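Course Library > Office Operations > Unit 2 > Chapter Opening
Search this book Go
9 min read

Chapter 2
Desks, Chairs and the Space Between Them

Most of the work of keeping an office in order is small. A chair gets pushed back in, a cable gets lifted off the floor, a door gets closed. In Unit 1 you looked at the building as a whole. This chapter is about one workstation: a desk, a chair, and the power and network equipment that go with them.

The Illside branch of Paucar rents 2,000 square feet on one floor and uses 1,855 of it for desks and meeting rooms. The rest is storage. When the branch opened, each desk had a clear strip of floor behind it. Within a few months the strips were full of chairs left wherever people stood up, and the cleaning crew from Vellness began to skip the floor under the desks. The branch manager wrote a one-page standard for how a workstation should be left at the end of the day. You will read it in Section 2.2.

The standard starts with the chair. A task chair on casters is easy to roll but awkward to steer from the seat, so it is usually moved by the back. Take hold of the frame and keep your hands off the mesh. A headrest is a poor handle – on many models it is made to tilt or slide, and it can shift under your hand.
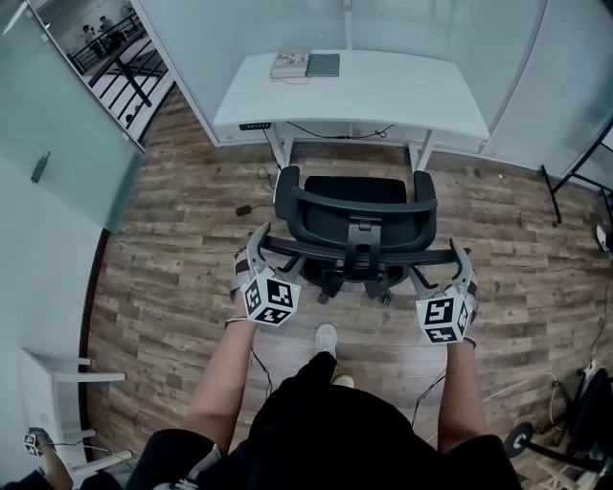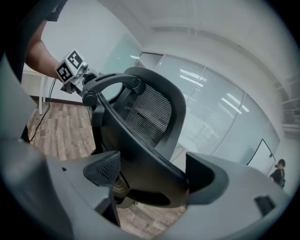
Once the chair is in place, look at the desk. The Paucar standard allows a closed laptop and any fixed equipment to stay on top. Papers go in a drawer. Cups go back to the kitchen.

Then look under it. A power strip fixed below the desktop keeps the plugs off the floor, but the cords still have to go somewhere. A caster that rolls over a cord again and again can damage it, and a power adapter lying on the floor is easily kicked. Section 2.3 covers clips, trays and sleeves, and includes a page from the Jollel cable guide used at the branch.

Terms to know in this chapter: task chair, caster, five-star base, headrest bracket, power strip, cable tray, clear strip.

Before you go on, choose a workstation you use often. Write down where the chair is when nobody is sitting in it and where each cord begins and ends. Keep the page – you will need it for the floor plan exercise in Section 2.4.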